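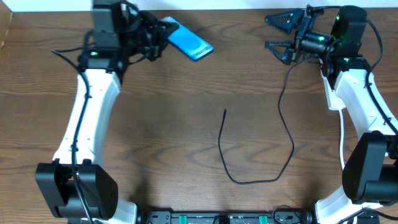
Blue phone, laid flat on a wooden tabletop.

Workshop notes | Phones & Desks

Phones on wooden tops

The Villora care sheet now covers phones kept on wooden desks. Lay the phone flat, well in from the edge. Wipe the case before setting it down, as grit will mark an oiled finish. Strong grain hides fine scratches but not dents. Re-oil every 24 weeks and leave the top clear overnight. Printed copies of the sheet are at the Skuvville counter from January.

24 shares | 901 views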